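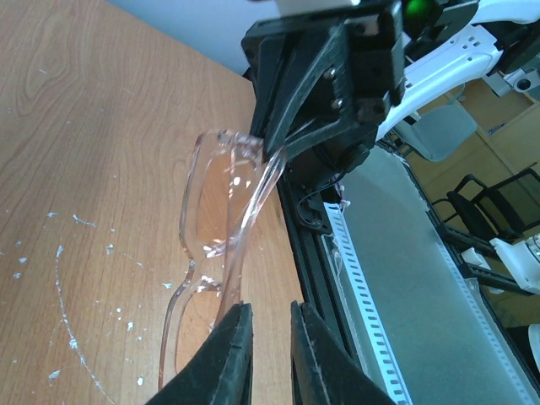
Robots That Hand Each Other Things (My Afternoon in Pidevthorpe)

Posted 9/12/22 by Jamshid Karimi

Print this post | E-mail this to a friend

So I finally went to the Kadar open day! I've been meaning to go every year since they started doing them, and every year something comes up (last year it was the water heater, don't ask). Kadar is the automation outfit out at Pidevthorpe, in the low brick building behind the garden center, and if you've ever driven past and wondered what goes on in there, well, it's robots. Lots and lots of robots.

Parking was a mess. I ended up by the garden center and bought a fern on the way back because I felt guilty for using their lot. The open day was free but you had to sign up ahead, and they only let in 80 people per session, so if you're thinking of going next time, get on the list early. The woman at the door told me the sign-up page had 3,723 visits in the first week. For a building behind a garden center!

You start in the big hall, where they show off the stuff they sell, palletizing mostly. A giant arm picks up boxes and stacks them, then unstacks them, then stacks them again. The kids loved it. I watched for a while and then wandered off to the back rooms, which is where the small projects live, and that's where I spent most of my afternoon.

The one I really wanted to see is called Donati. It's two arms working over a wooden table, and what they were practicing was passing things between them. One arm picks up an object, holds it out, and the other one has to come in with open fingers and take it. They were doing it with a pair of clear plastic glasses, the kind with a bit of a pink tint, held by one of the side pieces so the lenses hung one above the other. Now, I wear glasses, and I drop mine twice a week, so I was very invested in this.

I asked the guy running it why glasses, and he lit up like I'd asked about his grandkids. See-through things are hard for the cameras, he said, because a lot of what the camera sees is whatever's behind them. So the robot is looking at a pair of glasses and getting wood grain. And then they're an awkward shape, thin in some places and wide in others, and they swing. He'd much sooner give it a coffee mug, he told me, but a mug wouldn't teach them as much. Each arm carries its own little camera down by the fingers, so you can stand at the monitor and watch the whole thing from the robot's point of view. I could have stood there all day. It's weirdly tense!

I watched a whole bunch of tries. Some were smooth as anything and a few times the glasses ended up on the table, and everybody in the room went "ohhh" like at a ball game. The guy said their goal is 100 clean handoffs in a row by March, and when I asked how far they'd gotten he just laughed and said to come back in March.

There was also a demo called Stidolis in the next room, something to do with sorting screws by sound, but the line was long and it was stuffy in there, so I only saw it from the doorway. If anybody reading this got in, tell me what it was like, I'm curious now.

Coffee was decent, cookies were gone by 2 (go early for those too). They had a feedback form and I filled in both sides of it, mostly asking for more chairs in the back rooms and a bigger monitor for the Donati table, so people at the back could see the fingers closing.

I'm going again next year if they'll have me. My sister wants to come too, and she says she'll drive if I promise not to talk about the glasses the whole way. The fern is doing fine, by the way. It's in the bathroom.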